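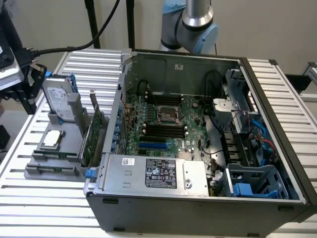
*The cell with a tower on the table and the parts tray to its left.*

# Teardown cell: the questions I keep getting

I look after the PC teardown cell at Pinham, and I answer the same things so often that Rebecca Amato told me to write them down. So I did! It covers setup, daily care and the small repairs you can do yourself. Last gone over Apr 26, 2021.

## Getting set up

**Which way does the tower go on the table?**

On its side, open side up, side panel off before it goes anywhere near the arm. The power supply runs along the front and the rear ports go on the left, toward the tray. If you put it in the other way around the taught positions are all wrong and the arm will go looking for memory where the drive cage is (ask me how I know).

**Can I use a different case?**

Not without re-teaching. Every position in the Haslam program was taught on this one model. Even a case that looks like a twin can have the board sitting a hair higher, and that's enough to make the gripper press on a clip it should be clearing. Budget an afternoon and talk to Ulises Henríquez first, he has the worksheet.

**What goes where in the parts tray?**

The hard drive stands up at the back, still in its blue carrier. The expansion card stands in the slot to the right of the divider with its bracket up. The processor goes in the recessed holder in the middle and the memory lies flat in the parallel slots at the front. Please leave the drive in its carrier! The pocket was sized for the two together and a bare drive leans over.

**Does the tray get bolted down?**

Yes, to the rails, with the two short screws from the lid of the toolbox. Snug is plenty. It's 3D printed, and I've already reprinted it once after somebody went at it like a wheel nut. The print file is in the shared folder under job 2358.

## Looking after it

**How often do I need to check the home position?**

Every Monday before the first run, and any time the table has been bumped. Jog the arm to the home mark at low speed and look at the gap between the two pointers. If they line up, you're done. If they don't, don't "fix" it by nudging the arm by hand. Run the homing routine again, and if it's still off, come and find me.

**What do I do about the gripper cable?**

Look at it. Really, that's most of it! Run your fingers along the thick black cable (power locked out, please) and feel for flat spots or nicks, mostly near the ends where it bends. Then check that it has enough slack for the wrist to turn all the way both ways. A cable that's too tight gives you random gripper faults that come and go, and I once lost two days chasing one of those through the software.

**Do the finger pads wear out?**

They do, and sooner than you'd think. I swap them every 15 shifts. Worn pads look shiny and let the memory modules slip as they come up out of the slot. New pads are in the drawer, and the old ones go in the trash, not back in the drawer. Mirko Melis has views on this and he's right.

**How do I clean the table?**

Vacuum along the rails with the brush nozzle, then wipe with a dry cloth. Screws love those slots. Don't use compressed air, it just blows grit up toward the wrist joint, and you'll be the one cleaning that next.

## When something goes wrong

**The arm stops with fault 43. Help?**

That's the gripper saying it closed and didn't feel a part. Usually a memory clip wasn't all the way open and the fingers slid off. Go through it like this:

1. Hit pause and lock out the cell.
2. Check both clips on the slot it was working on and open them fully.
3. Check the pads for shine or dirt.
4. Clear the fault and restart from the last step, at low speed.

If you get it again on the same slot, stop there. Three tries in a row is how boards get cracked.

**Is it normal for the processor step to be so slow?**

Yep, I set it slow on purpose. The lever has to be up and the retention frame open before the fingers go in, and the socket is the easiest thing in the whole machine to ruin. Corrado Ferri asks me to speed it up every April and I say no every April.

**It keeps snagging the drive cables.**

The red and blue SATA cables are the usual suspects. Tuck them down beside the drive cage before you start so they aren't standing up in the path. If the cables on your tower are stiff and won't stay put, a bit of paper tape holds them fine.

**Can I replace the wrist cap myself?**

The light blue one? Sure, it's a cover. A new one needs to sit flush all the way around before you run anything. If the joint under it feels gritty or makes a noise, that's a job for Serena Martinelli, so leave the cell locked out and put a tag on it.

**Where do I write down what I did?**

In the Fatus log, under the cell's name, same day. Put the fault number, what you changed and your initials. "Fixed it" doesn't count as an entry, Mirko.

**Who do I call if you're out?**

Serena for anything mechanical, Ulises for the program. Spare pads and tray screws come through the Pustetness order sheet, which Rebecca sends off on the last working day of the month, so get your requests to her before lunch.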